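How I get old caulk off and put new caulk on (without crying)

Posted 19 Aug 2023 in Kitchen & Bath

I have now recaulked the kitchen in three different rentals plus my own place, and the first one looked like I'd iced a cake in the dark. My friend Aoife Hennessy finally took the gun out of my hand and showed me what I was doing wrong, so most of what follows is hers, with my own bad habits mixed in.

What you need: a plastic scraper, a utility knife, rubbing alcohol, paper towels, painter's tape, a caulk gun, and one tube of 100% silicone marked for kitchen and bath. I use the Brovon one in white. Clear is fine too, but it shows every crumb trapped under it, so clean like you mean it.

Getting the old stuff out

This is most of the job, sorry! Run the knife along the top edge of the old bead, then along the bottom edge, keeping the blade as flat as you can. Then get the scraper under one end and pull slowly. If you're lucky it comes up in one long, gross noodle. If it breaks, just start again from where it snapped.

Whatever is left behind, rub with a dry scouring pad (a white one, the green ones scratch). Silicone will not stick to old silicone. I skipped this at the Flarnmont apartment and the whole bead lifted by November.

Wipe the joint with alcohol, let it dry, wipe it again. Don't use dish soap for the last wipe, it leaves a film.

Taping

Put one strip of tape on the wall and one on the counter, with a gap between them a bit wider than the joint. Press the edges down with your fingernail. I used to think tape was for people with no confidence, and then I saw Aoife's corners.

Laying the bead

Cut the tip of the tube at an angle, and cut it smaller than you think. You can always trim more off. Pierce the inner seal, load the gun, and squeeze a little onto a paper towel until it flows evenly.

Now go along the joint in one steady pull, with the gun tilted back toward you. Try not to stop in the middle. If you do stop, start again just inside the wet end and keep going, and don't go back to fuss with it.

Smooth it with a damp finger, one light pass, wiping your finger as you go. Then pull the tape right away while everything is still wet, lifting it away from the bead at an angle. Wait too long and the edge tears.

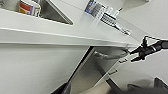
How long before I can use the sink again?

Give it 24 hours, even if the tube brags about three. Silicone skins over fast and stays soft underneath, and in a cold kitchen I'd leave it overnight a second time.

A few leftovers

Push a long screw into the nozzle to save the rest of the tube. Mine lasts a couple of months that way, then it goes solid and I buy another.

If the gap is wider than a pencil, stuff foam backer rod in first.

Got silicone on your shirt? Let it cure and peel it. Rubbing it wet only makes it worse (ask my gray sweater).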